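### 4.3 Checking the hover position in the simulated cell

Complete section 4.2 before starting. The Niltik cell model must be loaded and the arm must be at home with the program stopped.

1. Open the cell file and select the chessboard task.
2. Set the speed override to 2 percent.
3. Enter a hover height of 200 mm, measured from the tabletop to the fingertips.
4. Set the fingers to full open.
5. Run the move to hover and let the arm stop.
6. Turn the view until the base, board and both fingers can be seen together.

**Note:** Pieces do not have to be in a starting position. A few pieces spread over the board are enough for this check.
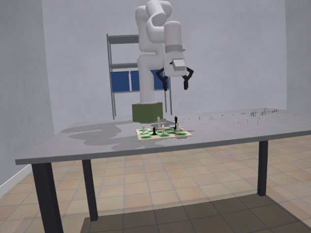
*Figure 58. Arm at hover, fingers open, chessboard in front of the base.*

7. Check that both fingers are clear of every piece. The taller pieces set the limit.
8. Jog the wrist through its working range at the same height. Stop if a contact warning is logged.
9. Save the pose as HOVER_A.

**Caution:** Do not move the board after saving the pose. Grasp points are stored relative to the base. If the board is moved, delete HOVER_A and repeat from step 3.

If the arm stops short of the hover height, reload the tool offset and run step 5 again. If the fault remains, send the log to Refilwe Botha at Clondthorpe with the cell file attached.

Section revised September 30, 2019 (R. Monti). Replaces the February issue.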